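Section 5. Comparing Hands on the Same Arm

Revised Monday, July 23, 2018. Replaces the earlier loose sheets on hand testing.

This section covers swapping between the Bovura multi-finger hand and the Vidal two-jaw gripper, setting each one up in the Jolter controller, and running the ball-and-bowl comparison. Read Section 4 (Power and Emergency Stop) before you begin.

5.1 Before you start

You will need the hex keys from the tool roll, a cross-head screwdriver, the wrist bracket for the hand you are fitting, and the test set (bowls and balls).

1. Move the arm to the park position.
2. Turn off arm power at the controller. Leave the controller itself on.
3. Wait for the hand status light to go out.

CAUTION: The fingers of the Bovura hand can drop when power is removed. Keep your own fingers clear of the joints.

5.2 Fitting the hand

1. Hold the bracket against the wrist and line up the locating pin.
2. Start all the bracket screws by hand, then tighten them in a cross pattern.
3. Attach the palm plate to the bracket. Do not tighten the finger pivots at this stage – they are set before delivery.
4. Plug in the hand cable and leave a little slack at the wrist.
5. Turn arm power back on.

Note: The two hands use different brackets. The screw holes look alike but the spacing is not the same.

5.3 Setting up the hand in Jolter

1. Open Tools, then End Effector.
2. Choose the hand you have fitted. The list also shows hands that are not connected, so check the name.
3. Press Home Fingers. Each finger opens and closes once.
4. Set Sample Limit to 1,000 for a short trial or 4,000 for a full one.
5. Press Save. Jolter does not keep changes if you leave the page first.

If homing stops partway, turn off arm power, look for a trapped cable, and repeat from step 3.

5.4 Ball-and-bowl comparison

The aim is to see how well a hand can hold a ball in a bowl without pushing the bowl away. Start with the wrist camera running. You will need its recording later when you score the contact.

1. Put the bowl on its mark and place the ball in it.
2. Bring the hand in slowly, using the Approach slider.
3. Close one finger at a time until the first fingertip touches the ball.

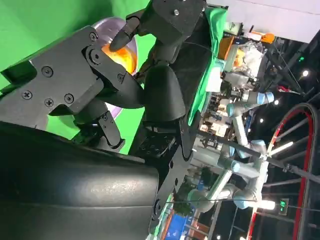
4. Bring the remaining fingers in around the bowl. Stop as soon as the force reading levels off.
5. Hold for 5 seconds, then open the hand fully.
6. Enter the result as Held, Slipped or Bowl Moved.

Run the full set with one hand before changing to the other. Switching back and forth means homing each time, and small differences in homing will show up in the results.

CAUTION: Do not reach in to straighten the bowl while arm power is on. Park the arm first.

5.5 Reading the results

Tistiteo, the logging program, makes one file per trial. Open both sets under Compare and look at the force curves before the totals. A hand that scores well but shows sharp peaks is pressing too hard, and the closing speed should be lowered by 2 steps.

Expect the two-jaw gripper to finish a set sooner. It has fewer joints to move, so compare hold results and cycle times separately.

Send questions about scoring to Ngozi Ogunleye. A table of closing speeds for both hands will be added in August.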